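Illside家庭式活动室改造项目进展报告

报送：Skoveteo基金项目办公室
报告日期：8月13日
执行单位：Purves社区服务中心

一、总体情况

本项目于去年11月立项，目标是把Illside楼一层的旧接待区改成一间家庭式活动室，供附近带孩子的家庭和老年居民白天使用。到本报告提交时，土建和水电已经完工，家具全部到位，活动室进入试用阶段。原计划中的第三阶段（储物和标识）尚未开始，预计比计划晚三周。

二、空间与家具

改造前，这里放的是一排固定铁椅和一张高台，来访的人大多站着等。设计阶段我们征求过居民意见，收回问卷231份，提得最多的要求是“像家里的客厅”。据此取消了原方案中的六张独立课桌，改为一组沙发配一张茶几。

沙发选的是浅灰色弧形长沙发，靠背较低，一端向上抬起。采购时比较过两家供应商，Brelov的报价略高，但送货和安装包含在内，最后选了Brelov。沙发于开放前一周送到，进门时因门框偏窄，拆了一扇门扇才搬进来，门扇当天装回。茶几为浅色木制，安装时一并检查了水平和桌脚，没有发现问题。

茶几的位置调整过两次。第一次离沙发太近，推婴儿车的家长过不去；第二次向外移得太多，坐着的人拿书要站起来。现在的距离是试坐以后定下来的，地面贴了四个小标记，清洁后按标记归位。 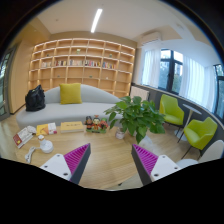 茶几桌面的使用原则是“够用，不堆满”。图书以薄本和带插图的为主，轮换摆放，看完留在桌上即可，闭馆前由值班人员整理一次。小摆件和盆栽放在桌面中部，孩子可以拿下来玩，绿植则请家长提醒孩子不要拉扯叶子。试用期内有居民反映，桌上放了绿植以后两侧的人说话会互相挡住视线，我们打算下个月试着把盆栽移到窗边，再听一轮意见。

桌面走线目前还没有处理好。小型电器的白色电线直接从桌面上经过，放书、取书时容易碰到，对幼儿也有安全隐患。整改办法是在茶几下方加一条线槽，靠沙发一侧增设一个带保护盖的地插。电工已经来看过，报价在预算之内，等贵办确认后施工。

沙发上配一个芥末黄色方形靠垫，与沙发的灰色分得开，老人看得清楚。居民希望再增加两个，套子可拆洗。我们同意，列入第三阶段采购。

随身物品的存放是试用期里意见较集中的一项。没有挂钩和柜子，来的人只能把包放在沙发上，人多时占座位。第三阶段的储物柜原定十二格，现建议改为十六格，另在入口墙面加一排挂钩，高低各一层，低的一层给孩子用。

三、使用情况

试用期为六周，每周开放五天，上午九点到下午五点。登记到访共575人次，其中上午296人次，其余在下午。上午以老年居民为主，下午以带孩子的家庭为主，四点以后人最多。登记由到访者自行填写，有漏填，实际人次应高于上述数字。

已开展的活动有亲子阅读、换书和手工三种。亲子阅读每周一次，围着茶几进行，一次八到十人比较合适，再多就要加凳子。换书活动收到居民捐赠图书131册，经挑选后大部分已编号上架，破损的和内容不适合儿童的另行处理。手工活动只办过一次，胶水和颜料弄到了桌面上，擦拭后留有浅印，以后改用可移动的折叠桌，并铺防水垫。

四、经费

家具、地面和照明三项支出均未超过批复额度。照明一项有少量结余，申请调剂到储物柜，用于增加四格的费用。调剂说明和报价单见附件二。人员费用按月支出，没有变动。

五、存在的问题

1. 走线未完成，开放时段需值班人员留意。
2. 储物不足，沙发座位被随身物品占用。
3. 下午四点以后座位紧张，目前靠折叠凳解决，收放麻烦。
4. 图书轮换没有固定做法，有的书连续几周都在桌上，有的一直没有拿出来。

六、下一步安排

走线和地插在确认后两周内完成，施工安排在闭馆日。储物柜和挂钩的定制周期为四周，尺寸已复核。图书轮换改为每两周一次，由值班人员在登记本上记下换出和换入的编号。靠垫随储物柜一起采购。

盆栽的位置、茶几的摆放和座位数量三件事，将在下一轮居民座谈会上一并讨论，结果写入下期报告。

请贵办在收到本报告后就以下两项给予答复：照明结余调剂到储物柜；地插施工报价。其余事项按原批复执行。

附件一：试用期到访登记汇总
附件二：经费调剂说明及报价单
附件三：居民问卷意见摘录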